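Jarnix handheld kit review, minutes, February 2023

I'm typing these from my own scribbles, so shout if I got something wrong! We started with the Skosico quote. They want 600 a month for the kit plus support, and 50 off if we sign through July. Most of us thought the support part was thin (one email address and a PDF). I said I'd ask what happens when a pad wears out.
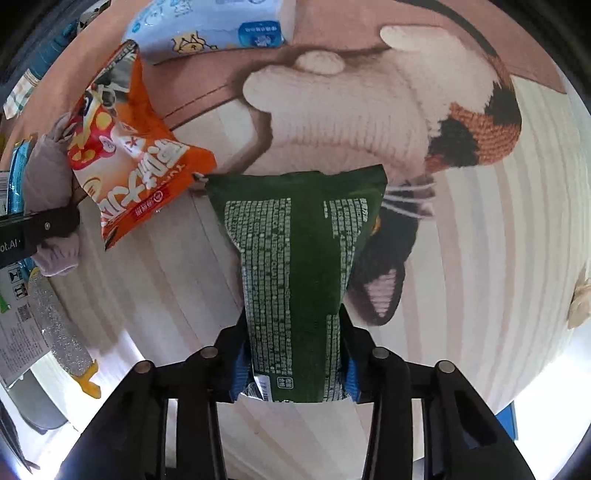

Grip came next, and it ate up most of the meeting. The Ostau people only care about soft packs, the kind that crumple or slide when you squeeze them wrong, so that's where I want us to spend the trial. The ribbed blue pads pressed against the sides of a green package are the part I'd be sorry to lose, and I asked for a spare set to be written into the deal. Agreed.

We then went back and forth on cloth items. Barta has them on its wish list and I'd left them off the test plan, my mistake, so they go back in.

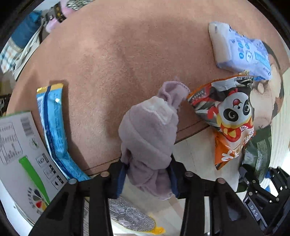
The other thing with cloth is how we score it. I'd like a plain pass or fail, but a couple of people wanted a scale from one to four, and we went with theirs. Fine by me!

To do: I write to Skosico about pads and the discount, Ostau sends its pack list, and Barta picks 3 cloth items. Next meeting when the answers are in.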